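3.2 Licence checks and reported compliance

Deer hunters in the Kasten valley have had to carry a tagged licence since the county split its season into two parts, one for antlered deer in October and one for does in late November. Most earlier work on compliance has relied on court records, which show only those cases that reach a magistrate. We wanted to know how often the tagging rules were broken in ways that never came to court, and whether hunters themselves thought the rules were clear.

We sent a postal questionnaire to 239 licence holders with addresses in Grokville, Closska or the farms between them. It asked about the last full season only. Hunters were asked whether they had tagged each deer before moving it, whether they had reported the kill by the next evening, and whether they had ever been checked in the field. Names were removed before the forms reached us. A second sheet, returned in a separate envelope, left room for comments.

Wardens at the Drellport check station also kept a log of carcasses brought in during the doe season. The station opened at 7 a.m. and closed an hour after sunset. Each entry gave the sex of the animal, the parish where it was shot and the state of the tag. Entries with no parish were dropped from the comparison between areas but kept in the totals.

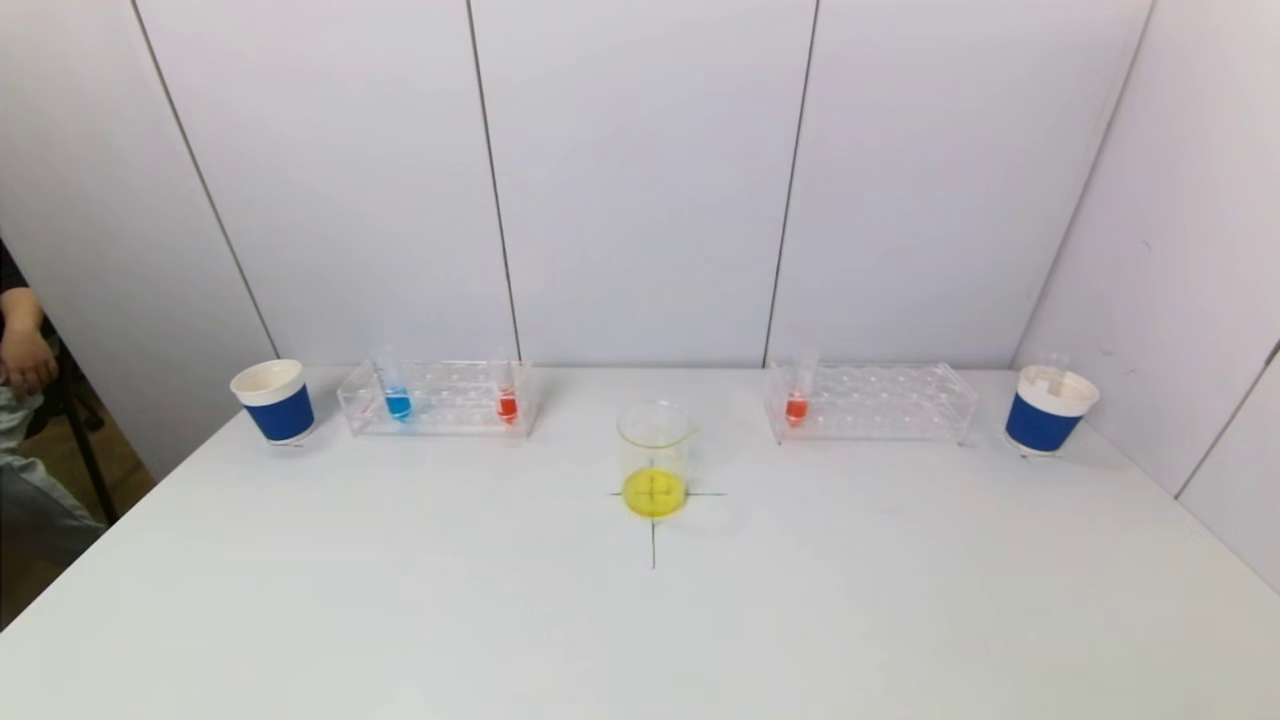 Ghazal Sharifi, commenting on an earlier draft, objected that the log and the questionnaire do not cover the same people. A hunter who has failed to tag a deer has every reason to stay away from a check station, she wrote, and the station figures will flatter the county whatever the wardens do. She also asked whether hunters who butcher at home should be treated as a separate group. We accept the first point and have not used the log to estimate the overall rate of untagged deer. On the second, the questionnaire did not ask where the animal was butchered, and the comments mention it too rarely to be of use.

The commonest fault was late tagging. Hunters described dragging a deer to the track or the truck and filling in the tag there, where the light was better and their hands were warmer. Few of them saw this as an offence. The rule says that the tag must be fixed before the animal is moved, but the printed guide sent out with the licence says "at the place of kill", and several hunters read this as meaning the same field or the same wood. One wrote that he had always tagged at the gate and had been checked there twice without a word said.

Shooting the wrong class of animal was reported much less often. In 17 cases the hunter said that a young buck had been taken for a doe, nearly always at dusk. Most of these hunters had reported the mistake, though some had waited until the following day to do so. 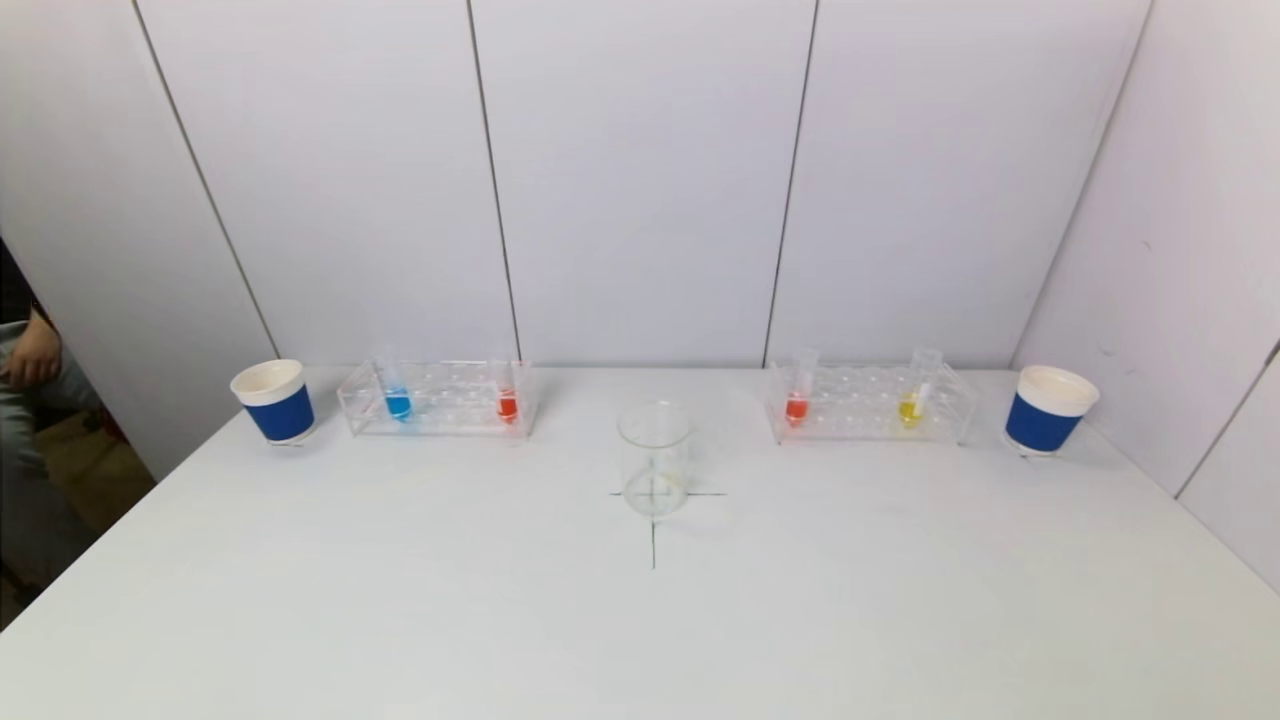 Distance from the check station seems to matter as well. Closska lies about 50 kilometres from Drellport by road, and hunters there were more likely to say that they had missed the reporting deadline. Those in Grokville can reach the station in the time it takes to drive home. Telephone reporting was allowed throughout the season, yet many of the Closska hunters did not know this — the number appears only on the back of the guide, below the table of fees.

The fine for a late report is 200 crowns, the same as for a missing tag. Wardens told us that they seldom issue it for a first fault and prefer to give a spoken warning, which is not recorded. A hunter could therefore be warned in several parishes in one season without any of the wardens knowing. We return to this in Section 5, where the warning practice is compared with that used for waterfowl.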